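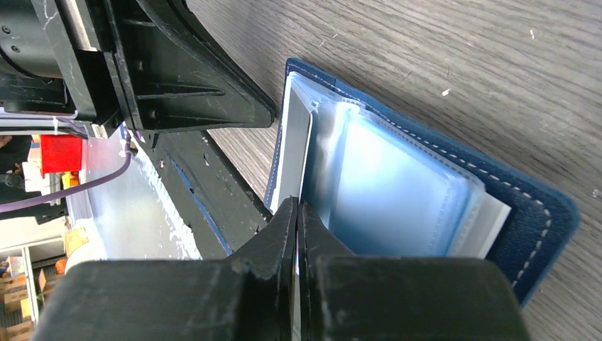 Liviu Barbu writes that his metronome ticks evenly on the piano lid but limps on the music shelf, and asks whether the movement needs replacing.

Probably not. An uneven beat that changes with location is a leveling fault. The escapement releases one tooth on each swing, and if the case leans to one side, the two halves of the beat differ in length. Put a spirit level across the base before sending the unit to Hernov. If the beat is still uneven on a level surface, the verge is out of adjustment and the unit should come in for service.

How often should the movement be oiled?

Units in daily use should be oiled every three years. Apply clock oil to the pivots only. Do not oil the mainspring through the key hole, and do not use spray lubricants of any kind. Old oil must be cleaned off first, as fresh oil on top of it turns to paste.

Can I leave the spring wound?

Yes. Leaving it fully wound for months does no measurable harm to a modern spring. Units going into storage are best run down. 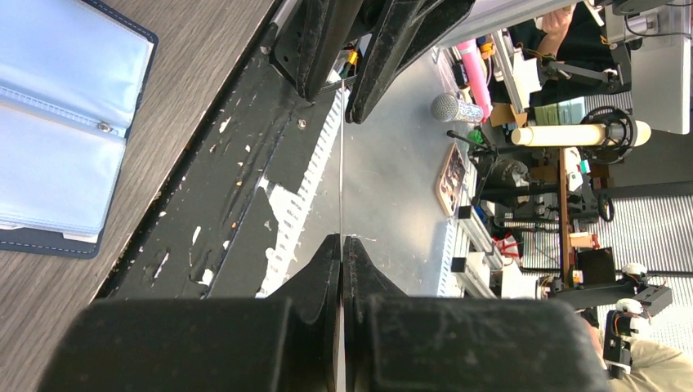
According to Alcides Mamani, the pendulum rod on his Taipe bent in a move and now touches the scale at slow settings. He would like to straighten it at home.

We advise against it. The rod can be made to look straight and still carry a slight twist, which shifts the weight off the center line. Replacement rods are stocked for the Taipe and the Gukov. Older Ramasau rods are cut to order.

What accuracy can I expect?

Set the weight at 60 and count beats against a stopwatch for a full minute. An error of one beat is within tolerance. Slow settings drift more than fast ones, and 40 is the hardest mark to hold.
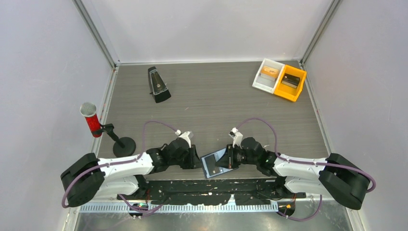 Which cases do you service?

Service covers wind-up movements in any case style, provided the movement can be removed without cutting. Most of what reaches the bench is the black pyramid form, with a lighter panel on the front where the pendulum and scale sit. Electronic and quartz units are not accepted.

How do I pack a metronome for shipping?

Latch the pendulum, take out the key if it unscrews, and wrap the key separately. Fill the space behind the pendulum with soft paper.

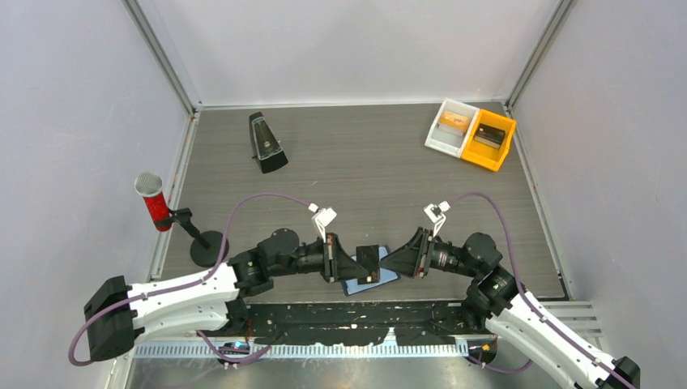 Use a box with at least two inches of clearance on every side, and enclose Form 1676 with your return address. Do not ship in the original display carton alone.

How long does a repair take?

The usual time is 15 business days from receipt. Orders that need a cut rod take longer, and the bench is closed for part of April.

Page last revised Sep 13, 2018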